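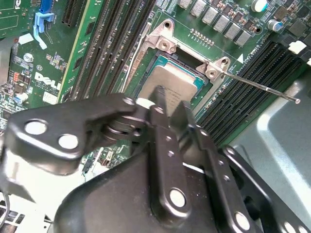 Stop throwing out old workstations

Second time this month I've walked past a skip with a decent tower in it. Side panel dented, nothing else wrong that I could see. Somebody upstairs got a new one, the old one went out with the cardboard. And I know I bang on about this but I'm going to again, quickly, before I have to go out.

An old office tower is the best made thing most of us will ever own for no money. Proper steel. Coloured latches where your fingers are meant to go. Drives that slide out on plastic handles, no screwdriver, no swearing. Compare that with the laptop I'm typing on, glued shut, and the battery already going soft at 17 months.
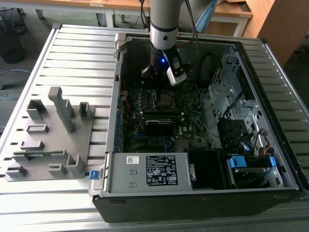
And the parts are worth having. A firm near me, Panagiotou, wanted 400 quid to "refresh" one desktop. Refresh meaning bin it and sell me another. I bought a used processor instead, swapped it over on the kitchen table, done before tea. Same case, same power supply, same ugly beige keyboard.

People are scared of the socket. Fair enough, I was. All those tiny pins and you only have to drag a sleeve across them once. But it's a lever and a frame. Lever out, frame up, chip straight up by its edges. Going back in you match the little triangle on the corner and let it sit down under its own weight. No pushing. If you feel you need to push, stop, it's the wrong way round.

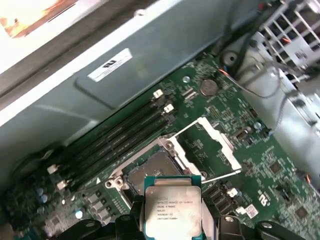
Then there's the paste, which people argue about on forums for 700 posts at a time. Small blob in the middle. Wipe the old stuff off first. Thats it.

What annoys me is that the offices clearing these out could do all this and don't. They've got a contract, the contract says replace, so a machine that needs more memory and a clean gets logged as dead. I'd like to see a rule: nothing leaves the building until someone has had the side off and looked. Ten minutes. Empty memory slots are not a fault, they're room.

Yes, old kit uses more electricity. Some of it does. Idle it properly and turn it off at night and I still think you come out ahead of making a whole new one and shipping it halfway round the world, but I haven't done the sums and won't pretend I have. And no, not every machine is worth saving. Burnt board, leave it.

Check the coin battery before you declare anythign dead, though. Clock wrong, settings forgotten, costs next to nothing to fix.
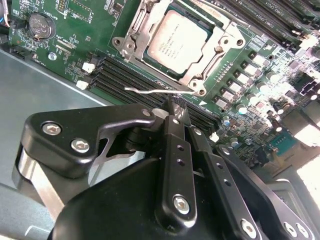
What I'd keep, if you're clearing a cupboard

The case and power supply together. Any memory, even the small sticks. Drive trays, because they're the first thing to go missing and you'll pay silly money for a bit of blue plastic. Processors in a proper plastic tray, not loose in a drawer with the batteries.

Posted May 2, 2026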